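Equipment budget: second round

The quotes for the new gripper fingers came back in April, and Veronica Stanciu has put them in the shared folder. Fetby asks $129 per pair. Bako is cheaper, but the delivery is 12 weeks and we would like to start before then.

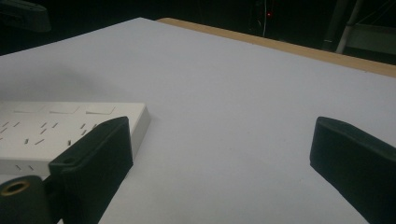

Gripper fingers open over the white bench, power strip at left.

Our plan is to order 2 pairs now - one to use, one to keep as a spare - and to leave the second arm for the next budget year. Power strips and cables go under small items, please do not add them to the robot line. Send your requests to Chibuzor Ogunleye by the 25th.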